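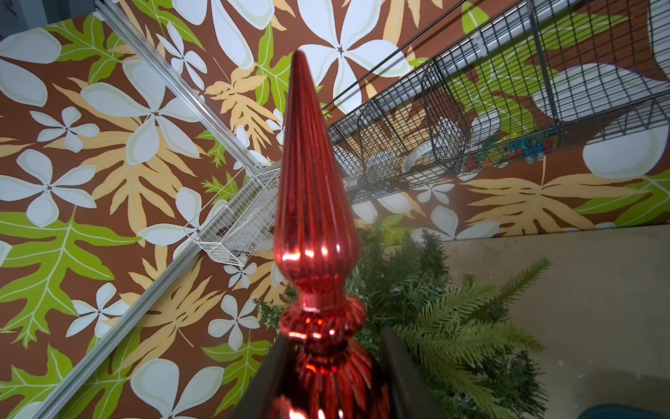

Red glass finial, ribbed spire and collar

From: Carleen Kereama
To: Wikomell Glass and Ornament List
Date: 19/12/2018
Subject: Re: Storing tree toppers over the summer

Boonsong Meesuk wrote:
> I lost two more toppers in the attic this year. Both had cracked at
> the neck and one had silvering coming off inside. They were in the
> original boxes. It gets to 103 up there in July. Is it the heat, or
> am I packing them wrong? Also, has anyone tried the Flistell
> cartons?

Boonsong,

Probably both. The heat by itself won't crack decent glass, but attics swing a lot between day and night, and a topper packed tight against cardboard has nowhere to go. The silvering is a separate problem. That's damp getting in through the open end, and once it starts to lift I don't know of any way to stop it.

I moved mine out of the garage in November of last year and into the hall closet, low shelf, outside wall avoided. Humidity in there sits at 44 percent most of the year. In the garage I had readings of 80 after rain. No new spots so far, though one year isn't much to go on.

For packing, I wrap each one in plain acid-free tissue, then lay it on its side in a box with more tissue crumpled under the neck. Don't stand them up on the open end. Don't use newspaper or bubble wrap directly on the paint — bubble wrap left rings on an old Ackermann of my mother's and they never came off. I leave the open end loosely covered and not taped.

I have used the Flistell cartons. The dividers are fine for round ornaments but too short for most toppers, so you end up cutting them. The long Jimex boxes fit better and cost less, but the lids are flimsy and I wouldn't stack anything on them.

If the necks are clean breaks, keep the pieces. Someone on here was asking for old spires for repairs last winter. I can look up the message if you want it.

Carleen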